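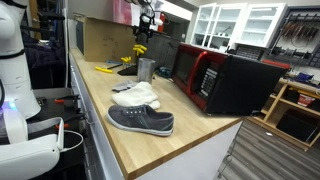 No. 93, page 3

**The Trial Month**

The Grakeo came to Cerkholm on a lorry in November, and with it a paper that said we could send it back after a month if we were not content. My sister signed it. I was against, but the repair shop is half hers and half mine, and she has the louder half.

It was a white arm with a black hand, and it cost 600 to try and a great deal more to keep. The firm, Fenberg, promised that it would learn our counter. "Put out what you have," said the woman on the telephone. "Do not tidy for it."

So we did not tidy. I put down one grey shoe, the cloths, the metal cup and the tools with the yellow handles, and I went to sit by the door with my coat on.

The hand hung over the yellow handle for a long time. I thought of my father, who also waited like this before he touched a thing. He would stand above a broken clock until the soup was cold.

"Is it stuck?" I asked.

"It is thinking," my sister said.

"For this money it could think at home."

She laughed, and then the hand went down and closed. It lifted the tool, very slowly, and laid it beside the cup. After this it did the same with the next one. The shoe it left alone. I must say that I respected this, because I also would not know where to put one shoe.

In the second week the Londoño shop across the street asked us for our opinion. They had received the same offer. I told them the arm was slow and that it dropped small screws. I told them the telephone help was good. I did not tell them that I had begun to say good morning to it.

On the last day my sister put the return paper on the table, form 727, already filled in with her small letters. Only my name was missing. She said it was my decision now — she had chosen the first time.

I looked for a pen. There was none in my pocket and none in the drawer.

"Ask it," she said.

I took off my coat and moved the cup a little nearer to the hand.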